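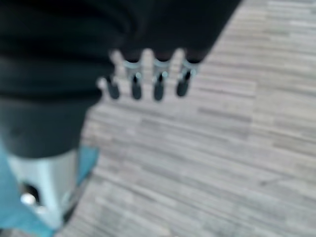 手首カメラの露光を固定しないまま収集を続けても、後段の正規化では戻せない、というのがTyson Lavoieの指摘だった。同じ収集手順を使っている身としては無視できず、条件を整理して質問する。

手首カメラ映像のブレと教示データの採否について
投稿者:Desta Assefa

遠隔操作で把持動作の教示データを集めている。対象は布やカバー類などの柔らかい物で、現在539エピソード。カメラは手首に1台、外部に2台。収集と同期にはCaneroを使い、関節角と画像を同じ時刻軸で保存している。

困っているのは手首側の画像である。アームを大きく振る区間でブレが強く、灰色の木目の床では板の継ぎ目も薄くなる。黒い物がカメラの近くに入ると画面の半分ほどが暗部になり、自動露光が動いて床側の明るさまで変わる。外部カメラには同様の問題は出ていない。

知りたいのは次の点。
・ブレたフレームを含むエピソードは捨てるべきか
・フレーム単位で間引いた場合、行動系列との対応をどう保つか
・露光を固定する場合、暗部と床のどちらに合わせるか

方策は画像と関節角を入力とし、8ステップ分の行動をまとめて出力する構成。

Mitiku Worku
エピソードごと捨てるのは勧めない。推論時にも同じ速度で振るなら、同じブレが入力に来る。学習側だけ鮮明な画像に揃えると分布がずれる。

間引きも避ける。8ステップをまとめて予測する構成では、途中のフレームを抜いて詰めると時間間隔が不均一になり、行動の速度成分が壊れる。抜きたい場合は画像にマスクのフラグを立て、関節角と行動は元の周期のまま残す。観測の開始点として選ばないようサンプラー側で除外すれば足りる。

露光は固定。ゲインも固定。ホワイトバランスも忘れないこと。基準は接触直前の姿勢で、指先と対象の境界が判別できる値にする。移動中の床が多少飛んでも影響は小さい。露光時間を短くして照明を足すのが先で、ゲインを上げるのはその後。

捨てる対象は、操作者が把持をやり直したのに成功ラベルが付いているもの、および画像と関節角の時刻差が3フレームを超えるもの。こちらは画質より優先して確認したほうがよい。

Danylo Kovalchuk
うちはブレは全部そのまま入れてます。特に問題なし。カメラを替えたほうが早いのでは。

Vitória Moreira
上の回答に補足。ローリングシャッターの機種だと、露光を短くしても歪みは残る。グローバルシャッターに替えるのは有効だが、途中で替えると既存分と画角や色が揃わない。替えるならデータセットを2つに分け、カメラの識別子をメタデータに書いておく。

それと、評価用のエピソードは露光固定の前後で混ぜないこと。以前これをやって、成功率の差が方策によるものか画像条件によるものか切り分けられなくなった。

Desta Assefa
回答ありがとう。露光、ゲイン、ホワイトバランスを固定し、移動区間はフラグ方式に変更する。時刻差は既存分も含めて再計算中。カメラの交換は11月の収集分まで保留とした。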